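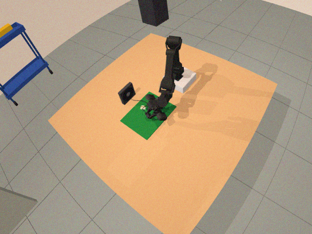

Search this blog
Enter keyword

Brake Fluid and the Case for Changing It on Schedule

Most owners change their engine oil when the dashboard tells them to. Fewer give any thought to the fluid that operates the brakes. It has no warning light of its own on the majority of vehicles, it does not get used up in the ordinary sense, and the reservoir can remain full for years. For these reasons it is the service item most often missing from the folders of receipts I am asked to review when an acquaintance is considering a used car.

The present post sets out what brake fluid does, how it deteriorates, and how an owner may arrange for its replacement. It is intended for drivers of ordinary passenger cars. Owners of motorcycles and vehicles used on a track should follow more frequent intervals than those given below.

What the fluid does

When the driver presses the pedal, a piston in the master cylinder pushes fluid through the brake lines to each wheel. At the wheel, the pressure moves a second piston, which presses the pads against the rotor or the shoes against the drum. The system depends on the fact that a liquid can hardly be compressed. A gas can be compressed quite easily, and any gas in the lines will be felt at the pedal.

Why it deteriorates

Conventional brake fluids — those sold as DOT 3, DOT 4 and DOT 5.1 — are based on glycol compounds that absorb water. Moisture enters slowly through the flexible hoses, past seals, and through the cap each time the reservoir is opened. The water spreads through the fluid and lowers its boiling point.

On a short drive to the grocery store this has little effect. On a long mountain descent, or with a loaded trailer, the heat from the pads passes into the calipers and from there into the fluid. If the fluid boils, vapor forms in the lines. The pedal becomes soft and may travel a long way toward the floor before the car begins to slow. The condition can disappear once the brakes have cooled, and a car brought to the shop the next morning may feel entirely normal.

Moisture also promotes corrosion inside the calipers, the wheel cylinders and the anti-lock unit. The last of these is expensive. I paid for one in my second year with the Nakelum wagon, whose previous owner had kept careful records of every oil change and none of the brakes.

Intervals

The owner's manual is the proper authority. Many manufacturers specify a change every two or three years regardless of mileage, while others ask only for an inspection. Where the manual is silent, I follow a two-year interval and carry out the work in April, when the winter tires come off and the wheels are already on the bench.

Color is a poor guide. New fluid is usually clear or pale yellow and darkens with age, but dark fluid may still have an acceptable boiling point and pale fluid may not. Paper test strips measure dissolved copper, which gives some indication of the condition of the corrosion inhibitors. Electronic testers estimate water content, with results that vary a good deal between instruments. I own one of the latter, a Wirnetti pen tester, and have stopped relying on it for anything beyond a first look.

Choosing the correct fluid

The required grade is normally printed or molded on the reservoir cap. DOT 4 may generally be used where DOT 3 is specified, but the reverse should be avoided. DOT 5 is a silicone-based product and must not be mixed with the others, in spite of the similarity of its name to DOT 5.1. Some newer vehicles call for a low-viscosity version of DOT 4, which moves more freely through the small passages of a stability control system.

Fluid should be purchased in a container of the size needed for the job. Once the seal is broken, the contents begin to take on moisture from the air. A half-used bottle from a previous year belongs with the household hazardous waste.

The procedure in outline

The work consists of drawing the old fluid from the reservoir, filling it with new fluid, and then opening the bleeder screw at each wheel in turn until clean fluid runs out without bubbles. The order of the wheels is given in the service manual and differs between vehicles. The reservoir must be kept above its minimum mark throughout.

A second person at the pedal is the traditional arrangement. I now use a Jutex pressure bleeder, which attaches in place of the cap and allows the work to be done alone. Bleeder screws on older cars are often seized — a penetrating product applied the evening before is advisable, followed by a six-point socket. A broken screw usually means a new caliper.

Certain vehicles with electronic brake systems require a scan tool to open the valves in the hydraulic unit. Owners of such vehicles should have the work done professionally. The same advice applies to anyone who is not confident in the result, as the brakes are an unsuitable place to learn by trial.

Spilled fluid damages paint. It should be rinsed off with plenty of water at once, and it should never be wiped dry across a fender.

Before the car is driven, the pedal must be firm with the engine running. The first stops should be made at walking speed on level ground.

A note on cost

My local garage, Tiedemann, charged me 12 dollars less this spring than it had on the previous occasion, for reasons that were not given on the invoice. Prices differ widely by region. It is reasonable to ask whether all four wheels are included and whether the fluid comes from a sealed container. One estimate I was shown by a reader listed only a "top-off," a different service which leaves the old fluid in the system.

A low reservoir is also a reason to have the pads measured. The level falls gradually as the pads wear, and fluid added at that stage may overflow when new pads are fitted. If the level has fallen quickly, a leak should be suspected and the car should stay parked until it has been inspected.

Posted by Britta Kohlhase

Recent posts
Reading the Date Code on a Tire
Wiper Blades for Cold Climates
When a Battery Test Is Worth Paying For
The Nakelum Wagon: Notes on a Rear Wheel Bearing
Cabin Air Filters and Where They Are Hidden

Contact | Copyright Britta Kohlhase | Back to top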